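Bresley Rack Notes
@bresleyracks

2021-06-27

Notes on the short bench rack, in order of assembly. Two posts, open frame, switch on top, server chassis under it, lower bay left open.

Rails are square-hole, so cage nuts throughout. Fit the nuts from the inside with the ears horizontal. Vertical ears slip under load when the rail flexes.

This frame flexes. Unloaded, the posts spread slightly toward the top. Start all the screws by hand, seat the heaviest item, then torque from the bottom up.
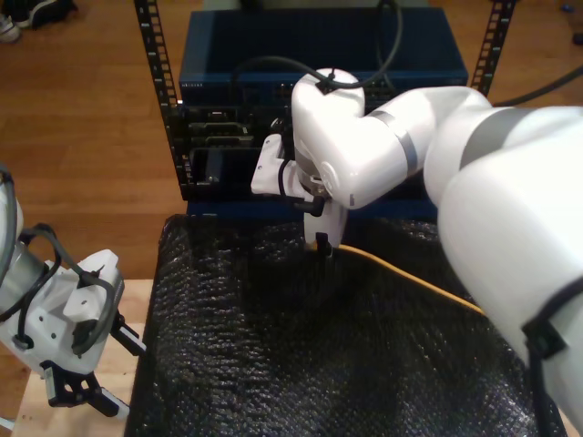
Issue 6

Yellow patch cable is for temporary runs only. Permanent runs get another color and a label at both ends. If a yellow one is still in place when the rack leaves the bench, the job is not closed.

Bench cover is black bubble wrap, bubbles up. It protects the tabletop and stops dropped screws from rolling. It does not dissipate static. Use a wrist strap bonded to the frame when handling bare boards.

Someone on the Rurnton list asked about cable length. For a bench rack I cut to path plus 3 inches. Anything longer ends up hanging in front of the drive bays and catches on the latches.

Server depth is 482 mm on my tape, without the handles. The Skustberg shelf is sold for it but sags at the rear. Tsegaye rear brackets fix that if you have rear posts. We don't on this one, so the chassis hangs from its ears and stays light.
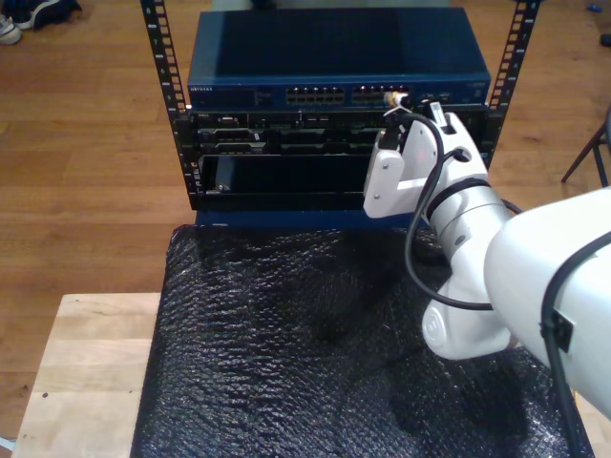
Order of patching: one cable first, link checked, then the rest. With a single cable in, a bad port or a bad crimp is easy to isolate. With a full row in, you are pulling plugs and guessing.

Press each plug until the latch clicks, then pull back lightly on the cable. Boots that are too stiff will hold the latch down and the plug will walk out. I trim them or use a softer boot.

Drive bays: close every handle before patching the switch above. An open handle sits right where your knuckles go.

Latch life on cheap plugs is around 2000 insertions on paper. Bench cables get there sooner than you would expect. I replace the whole set every September.

Next: grounding the frame, and what to put in the lower bay.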